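Registering a death abroad: preparing the document file

These steps apply when a relative or colleague has died in another country and you are the person dealing with the paperwork from home. They cover the document file only. Funeral arrangements and insurance claims are handled separately, although both will draw on the same papers.

## Before you start

You will need:

- the full name of the person who has died, as printed in their passport
- their passport number, and date and place of birth
- the address where they were staying
- your own proof of identity and proof of relationship

If the passport is held by the local police, ask for a stamped copy of the photo page. Do not wait for the original to be released.

## 1. Open a case with the consular section

Telephone first, then confirm by email the same day. Ask for the case number and the name of the officer handling it. Put the case number in the subject line of every message from then on, followed by the surname in capitals:

`694 KINNUNEN — medical certificate`

Messages without a number go into the general inbox and are sorted by hand.

## 2. Obtain the local death certificate

The certificate is issued by the civil registry of the district where the death took place, which may differ from the district of the hospital. Order 3 certified copies. Banks and pension offices often keep the copy they are sent.

Check the spelling of names before the copies leave the registry. Corrections made later need a signed declaration from the next of kin, and in some districts a court stamp.

## 3. List the contents of the accommodation

If the person was renting, the landlord will normally want the rooms cleared by a set date. Ask whoever attends to write a room-by-room list, with photographs, before anything is moved. Larger items that came with the tenancy should be listed too, and marked "landlord".

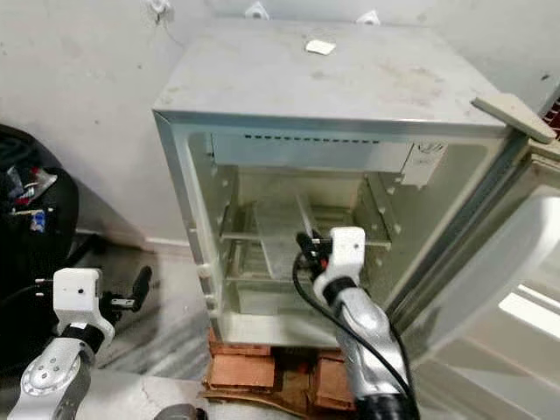

*Mini refrigerator, door open.*

Two people should sign the list on each page. Send one copy to the consular section and keep one in the file. Cash, bank cards and keys go on a separate sheet.

## 4. Arrange translation

Use a sworn translator accepted by the authority that will receive the document. Send the certificate as a colour scan, both sides, including blank reverse pages — stamps on the back are easily missed. The translation must be bound to a copy of the original.

## 5. Assemble the file

Number the pages by hand, bottom right, and place a contents sheet at the front. Keep originals in a separate envelope.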